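The Quiet Comeback of the Wooden Dish Rack

For years my dishes dried in a wire basket the size of a small suitcase. It lived beside the sink, it held everything from soup pots to garlic presses, and it was never, ever empty. I stopped seeing it, the way you stop seeing a stack of mail. Then last March I stayed at a friend's apartment for a week, and on her counter was a little rack made of two rails and a handful of pegs. Three plates, a saucer, done. I came home and took the wire basket down to the basement that same night.

I have been a bit obsessed ever since (ask my family). Plate racks like this are old, sensible things, and small workshops are making lovely ones again. The idea hardly needs explaining: a pair of rails, crossbars to hold them apart, and pegs set at a lean so that a plate can rest back against them with air on both sides. There's no tray, no cutlery cup and no hook for the wine glasses, and I don't miss any of it!

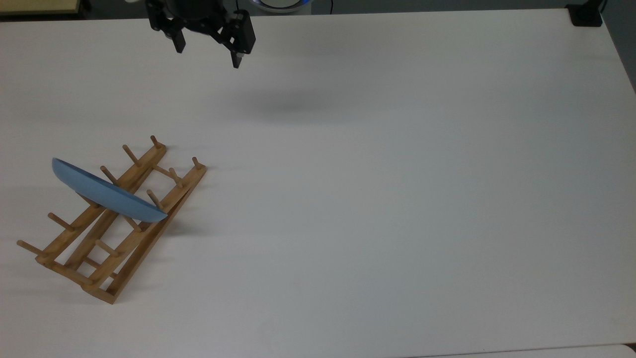

Words by Khalil Rawashdeh
Home & Kitchen | 16 Oct 2022

A single blue plate against honey-colored wood is about as good as a kitchen gets, if you ask me. Pale wood is kind to nearly every glaze, but blue really sings next to it, and a plain white surface underneath lets both colors do their work. If your everyday plates are white, try adding one colored plate to the pile and give it the front spot when the washing up is finished.

Now, the practical side. I spent most of the summer borrowing racks, and the ones I liked best came from two very different makers. Otau is a tiny shop that sands every peg by hand, and its rack feels like something you'd want to pick up for no reason. Turar makes a chunkier version with wider gaps, great for pasta bowls and those heavy stoneware plates with a deep rim. Check the gaps before you buy anything. Take your thickest plate along to the store if you can – I did, wrapped in a dish towel, and got only one funny look.

Wood does ask for some care. Wipe the rails down at the end of the evening, stand the rack on its side overnight now and then, and rub in a little food-safe mineral oil when the pegs start to look chalky. I do mine every 2 months or so, usually while something is in the oven. Don't leave it soaking in the sink, and keep it out of the dishwasher. If a peg works loose, a drop of waterproof wood glue and a night of patience will fix it.

The bigger change is in how you wash. A small rack fills up fast, so you dry as you go, and the counter comes back to you. At our house we're 5 at dinner, and I was sure we'd need the basket again within days. We wash the plates first, then dry them and put them away while the pans soak. My kids fight over the towel, which I never saw coming.

When the rack isn't in use it can hold other things, too. Mine has carried cutting boards, pot lids and, for one long weekend, the mail.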